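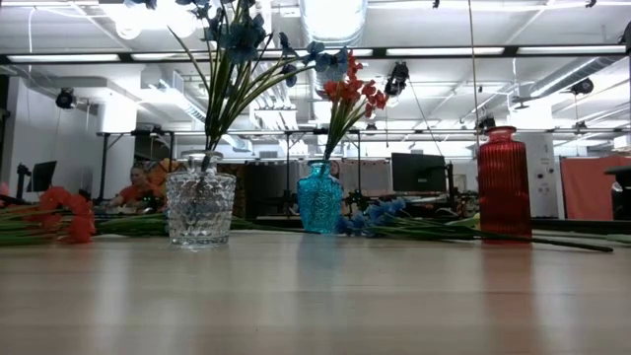 Sección 3. Preparar y grabar la tarea de los floreros

Si has llegado hasta aquí con el brazo calibrado y las cámaras sincronizadas (secciones 1 y 2), enhorabuena, lo peor ya pasó. Ahora toca la tarea de manipulación que usamos en Kurthorpe para comparar políticas, y que a mí, lo confieso, me tiene bastante enganchada. Consiste en que el brazo recoja flores artificiales de la mesa y las meta en el florero que les corresponde. Parece fácil hasta que ves una pinza intentando separar un tallo de otro.

Te lo cuento tal y como lo hago yo. Kolbrún Hafstein montó la primera versión y tiene otras manías, así que si encuentras notas suyas en la carpeta del proyecto que dicen otra cosa, pregúntale a ella antes de mezclar los dos procedimientos, por favor.

3.1 Antes de encender nada

1. Despeja la mesa de herramientas, bridas y tazas. Sobre todo tazas.

2. Coloca los floreros en fila cerca del borde más alejado del brazo. La fila no tiene que ser perfecta: un poco de desorden entre episodios nos viene bien para que la política no memorice posiciones. Lo que sí respeto siempre es que quepa la pinza abierta entre uno y otro.

3. Reparte las flores. Yo suelo dejar un par de ramos ya puestos y el resto tumbado sobre la mesa, con los tallos cruzados de cualquier manera. Si los dejas todos paralelos y bonitos, el modelo aprende a trabajar con tallos paralelos y bonitos, y luego llega la evaluación y se queda mirando el montón sin saber qué hacer.

4. Decide qué florero se queda vacío al empezar y apúntalo en la hoja de episodio. Ese es el objetivo.

Nota: los floreros transparentes dan guerra a la cámara de profundidad. Déjalos, los queremos ahí, pero revisa la nube de puntos y no te asustes si salen con agujeros. El seguimiento del florero se hace con la imagen en color.

Nota: una mesa con acabado brillante refleja el color de los floreros, y el segmentador viejo confundía esos reflejos con objetos. Con la versión actual de Clilludis no me ha vuelto a pasar. Si trabajas con la anterior, activa la máscara de mesa.

3.2 Arrancar el sistema

1. Enciende el controlador del brazo y espera a que termine el autotest. No toques la mesa mientras tanto.

2. Abre Nava, el programa de teleoperación, y carga el perfil «floreros».

3. Comprueba las dos vistas: la fija, que mira la mesa entera, y la de muñeca. En la de muñeca tienen que verse los dos dedos de la pinza en la parte de abajo. Si solo ves uno, la cámara se ha girado en su soporte – vuelve a la sección 2 y recalibra, no intentes arreglarlo a ojo.

4. Abre y cierra la pinza 3 veces en vacío. Fíjate en que los dedos lleguen a tocarse sin golpe.

5. Pon el límite de fuerza en el nivel 5 de la escala de Nava. Con menos, los tallos resbalan al levantar el ramo; con más, el alambre de dentro se dobla y ya no hay quien lo enderece.

Precaución: ten siempre la parada de emergencia al alcance de la mano que no usas para teleoperar. Si hay otra persona cerca de la mesa, avísala en voz alta antes de mover el brazo.

3.3 Coger el ramo

Esta es la parte que más me gusta y también la que más episodios nos ha estropeado.

1. Baja la pinza abierta hacia el extremo inferior de los tallos, lejos de las flores. Cuanto más abajo agarres, más tallo queda libre, así que deja siempre un trozo por debajo de los dedos para que pueda entrar en el cuello del florero.

2. Orienta los dedos para que queden uno a cada lado del manojo. Párate un momento y mira la vista de muñeca: los tallos deberían pasar por el hueco entre las dos puntas.

3. Cierra despacio. Los tallos se van apretando unos contra otros y el manojo se estrecha en la base, mientras que por arriba sigue abierto en abanico. Es lo normal.

4. Si se queda algún tallo suelto al lado, no abras para repescarlo. Termina el episodio con lo que tengas y márcalo como «agarre parcial». Esos episodios valen mucho! Halldóra Kjærgaard entrenó una política sin ellos y, en cuanto se le escapaba un tallo, el brazo volvía a empezar una y otra vez.

5. Levanta en vertical, sin tirones, hasta que las puntas de los tallos pasen por encima del borde del florero.
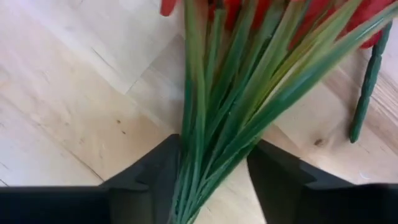
¿Hace falta repetir el episodio si el brazo solo coge una parte de los tallos?

No hace falta. Guárdalo con la etiqueta «agarre parcial» y sigue con el siguiente; solo se repite cuando el ramo se cae fuera de la mesa o cuando salta la parada de emergencia.

3.4 Meter el ramo en el florero

1. Lleva el ramo hasta quedar encima del cuello y céntralo con la cámara fija. La de muñeca aquí ayuda poco, los tallos tapan casi todo.

2. Inclina un poco la pinza para que entren primero los tallos más largos. Los demás suelen seguirlos.

3. Baja hasta notar resistencia en el mando. Si la notas nada más empezar, has dado con el borde: sube, corrige y vuelve a bajar.

4. Abre la pinza y retírala hacia atrás, nunca hacia un lado. Hacia un lado es como tiré yo mi primer florero.

Precaución: si el florero se inclina, suelta el mando y usa la parada. No intentes sujetarlo con la mano mientras el brazo esté activo.

3.5 Guardar y puntuar

Cada tanda son 5 episodios con la misma disposición de floreros; después se cambian de sitio. Al acabar, Nava te pide una puntuación y sube los datos a Jesuvon. Escribe algo en el campo de comentarios aunque te dé pereza. Unnur Vídalín los lee todos cuando prepara el conjunto de entrenamiento y un «el tallo de fuera se enganchó al subir» le ahorra un buen rato de vídeo.

Si la subida falla, deja los archivos en la carpeta local y no les cambies el nombre. Se reintenta a medianoche.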